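4.2 Washing intervals for bedding

Bedding behaved differently from every other class of household textile in the survey. For towels, kitchen cloths and everyday clothing, the interval between washes followed use quite closely, and the diary entries agreed with the answers given at the first interview. For sheets and large covers the two sources often disagreed. Of the 415 households that completed the questionnaire in Prorkemport and Plalance, 91 also kept a washing diary, and it is the diary group that we draw on in most of this section.

The diary form had 21 lines per sheet, one for each day of the recording period. Respondents entered the load type, the program, the drying method and any item that had been held back from a load. The last field was added after the pilot and was expected to stay mostly blank. It proved to be the most useful one on the form. Items held back were nearly always large, and the reason written beside them was usually a lack of drying space. Soiling was seldom mentioned. In Plalance, where most of the diary households live in apartments without a balcony, a double sheet occupied the whole of the indoor rack for a day or longer, and other washing had to wait for it.

Bedding was also the class in which mixed loads were least common. Households that combined almost everything else washed sheets alone, partly for reasons of volume and partly out of concern for color transfer. We coded printed and plain bedding separately (Figure 3). Printed sheets were more often washed at the lower temperature setting, and long light-colored garments were the item most often named as something that should be kept out of the same load.

Figure 3a. Printed bedding with lengthwise stripes and pink roses, coded P2 (multicolor, light ground). The long garment was coded separately as G1 (light, full length). 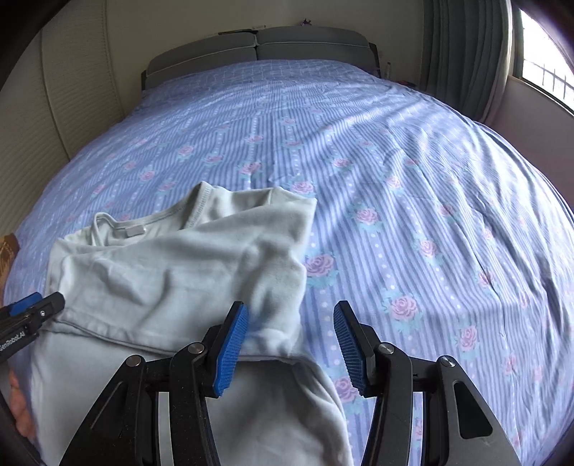
One respondent in Prorkemport objected to the coding itself, and wrote on the back of the diary that a print tells you very little, that her oldest sheets had stopped giving off color years ago, and that what she went by was how many times a thing had already been through the machine. Similar remarks appear in other diaries, though less fully argued. We have kept the printed and plain categories for comparison with the earlier rounds, but age of the item should be recorded in any later round, and we treat the color results below with some caution for that reason.

Temperature choice did not vary much within a household. Once a setting had been adopted for bedding it was used for all bedding, including pillowcases, which several manuals in our sample place in a hotter cycle. Departures from the usual setting were linked to illness, guests or a change of machine. Households that had bought a new machine in the year before the survey went back over their settings for clothing but left the setting for bedding where it had been on the old one.

The recording period matters more for bedding than for the other classes. The first wave fell partly within Ramadan, and households that observed it reported a shift of washing into the late evening, with large items moved to the days before the holiday. The second wave was recorded in July, when outdoor drying was possible at both sites. Intervals between sheet washes were shorter in the second wave in Prorkemport and nearly unchanged in Plalance. We read this as a drying effect, given that the Plalance apartments gain little from warm weather if the rack stands in a hallway - but the two sites also differ in household size, and the diary group is too small to separate the two.

Covers laid over the sheet were a source of error in the first wave. Some respondents entered them as bedding, others as blankets, and a few left them out on the grounds that they were not slept in. The instructions were revised for the second wave so that any textile covering the full width of the mattress was entered under bedding, whatever its weight. First-wave entries were recoded where the note field allowed it and dropped where it did not. Recoding lengthened the mean interval in both sites, as covers are washed less often than the sheets under them.

Figure 3b. Printed bedding with striped and floral pattern, coded P2, full mattress width. Entered under bedding by the revised instructions.

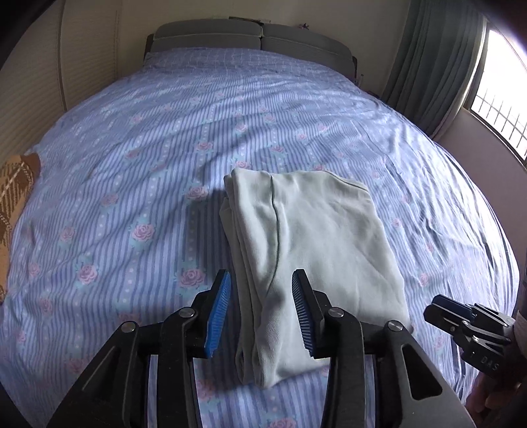 4.3 Detergent dose and load size

Dose was measured with the Dranetti cup supplied to each diary household at the start of the recording period. The cup has 3 marked levels, and respondents entered the level reached and not an amount. Most kept to a single level for all loads. Where the level did vary, it followed the perceived dirtiness of the load more closely than its size, so that a full drum of sheets often received less detergent than a half drum of work clothes. Water hardness was taken from supplier data for each district and is treated in Section 5.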